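The gripper that closed on nothing

A simulator said the job was safe. It took a small firm most of a winter to find out why it wasn't.
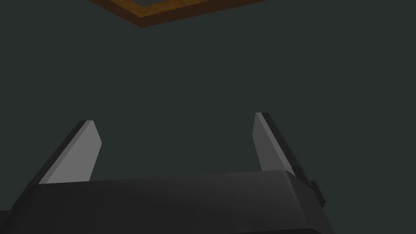 Wirnska makes sorting cells for seed and bulb growers, and until last year it had never had an injury report. The one it filed in March was minor, a bruised thumb and a cracked nail, but it shut down the company's newest cell for 96 days and cost it a customer.

The cell was meant to pick wooden trays off a bench and stack them. Its control software had been trained almost entirely in simulation, on a package the firm calls Drakine, and it had run there for months. Daiane Prado, who led the training work, had set the bar at 200 clean picks in a row before anything was tried on a real arm. The software cleared it easily.

On the floor it did well too, for a while. Then Joni Saarinen, a technician, reached in to straighten a tray that had landed crooked. The arm was stopped above the bench with its fingers open. The screen said "waiting". He put his hand between the fingers to get at the tray and they closed.

"It wasn't fast," he says. "I had time to be annoyed before it hurt."

The gripper is supposed to close only when the software believes there is a tray rim between the fingers. In this case it believed so with nothing there but a thumb. The logs showed it had made the same mistake 6 times that week, each time closing on air, opening again and carrying on. Those events had been filed as retries. A retry wasn't a fault, so it didn't raise an alarm.

Natanael Cordeiro was brought in from outside to go through the records. He started with the simulator, and spent his first few days just looking at what the wrist camera was shown there. The virtual bench was one flat colour, a dark grey-green without a mark on it. The light was soft. The trays were the only brown thing in view, and the software had come to lean on that. Anything warm in colour near the fingertips counted as a rim. In the plant, that took in cardboard, work gloves and hands.

"You could train on that bench for a year and never meet a glove," Cordeiro says.

There was a second problem, and to my mind it was the worse one. The cell had a light curtain across the front, but it had been muted during tray changes so that staff could clear jams without a full restart. The mute was meant to last a few seconds. A setting carried over from an older machine had stretched it to 90. Saarinen was well inside that.

Declan Ó Súilleabháin, who runs the plant, doesn't blame the software for the injury. He blames the mute - and himself for signing off on it.

The fixes were dull ones. The mute is gone, and clearing a jam now means cutting power to the gripper and locking it off. An empty close counts as a fault and stops the cell. Closing force has been turned down until contact is confirmed. Prado's group has rebuilt the simulated bench with scuffs, shadows, stray packaging and gloves, and the first version trained on it failed so often that she went back to check she hadn't broken something.

She hadn't. It now takes longer to train and picks a little more slowly. The cell has been running again since the start of summer, stacking trays for one grower instead of two. Saarinen still works on it, and he carries the lockout key on his belt.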